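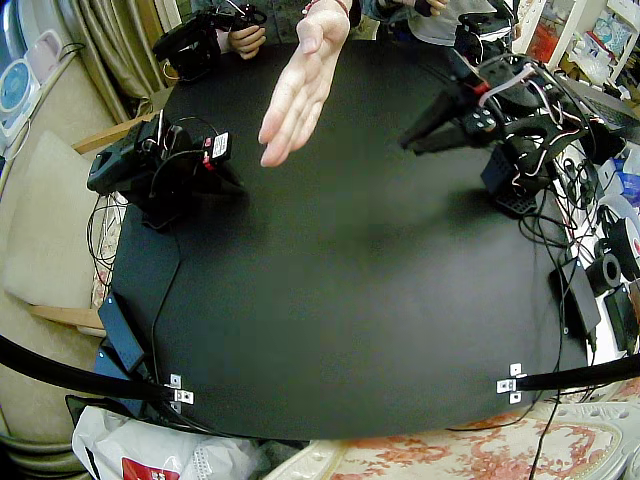

A broad black top with rounded edges and a slightly matte finish. Beige curtain at left.

In praise of the big dark table

I grew up eating at pine. Orange pine, with knots you could put a fingernail in, and a coat of varnish that went tacky every summer. So when I first sat down at a black table, at a friend's place in Hobart years ago, I spent most of the dinner stroking it. Everything looked good on it! A saucer of olives looked good on it. The butter looked like a painting.

I've wanted one ever since, and I've spent the past few months looking at, leaning on and occasionally lying underneath other people's. Black tables are having a proper run in Australian homes at the moment, and the ones I like best are big, soft at the corners and worked hard all day.

Mio Sekiguchi has been making them at her workshop, Kuroda, for long enough to have strong views. The strongest is about sheen. Gloss, she told me, is for pianos. "You see the light fitting in it, you see your own chin, and then you see every crumb." Her tops are finished in thin coats and cut back between each one, until the surface takes the light from a window and spreads it out a bit. She also likes a generous curve. Her best-known table, the Pundby, has no corner you could bruise a hip on, and she draws that outline freehand at full size on brown paper before anything is cut.

The Pundby costs $3175, and there's a wait until August. I nearly wept, then I sat at one for an hour and understood. It's 900 mm across at its narrowest, so a person on each side can spread out their own mess and still leave a strip down the middle for the shared stuff. People stand at it as happily as they sit. You can reach in from any side, hand out flat, and there's no edge digging into your forearm.

If the budget is closer to $300, look second-hand. Old office and classroom tops turn up all the time, and a solid one with a tired surface is a lovely weekend project. Sand it, wipe it, paint it, leave it alone for longer than you want to (this is where I always come unstuck) and go again. I did mine in the carport with a tin of Flolta low-sheen black, and I'm ridiculously proud of it.

Now, marks. Black does show them. Dust is the obvious one, and hand cream is worse. A busy table will often get a faint paler patch somewhere near the centre, and there are people who can't bear it. I'm very fond of them. Sekiguchi rubs hers back with a soft cloth and a little wax when a customer asks, though the table in her own kitchen has been left to do as it likes.

Cables are the other test. Anything that plugs in will send a cord over the rim, and against a black edge a black cord pretty much vanishes. White ones don't, so I've been swapping mine over as they die. For the bundle that hangs to the floor I use a Skurkero clip under the lip, which holds more than it looks like it should.

And then there's what goes around it. A dark table likes something pale and soft nearby, and my vote is for a plain beige curtain, full length, with enough fabric to fall in real folds. Leave 100 mm between the hem and the skirting if you have a vacuum that eats things. A small white fan is handy too, particularly in a west-facing room, where a black top will warm up nicely by three in the afternoon. My cat found that out before I did.

Kuroda's workshop is open to visitors on 28th May. Wear something you don't mind getting dusty.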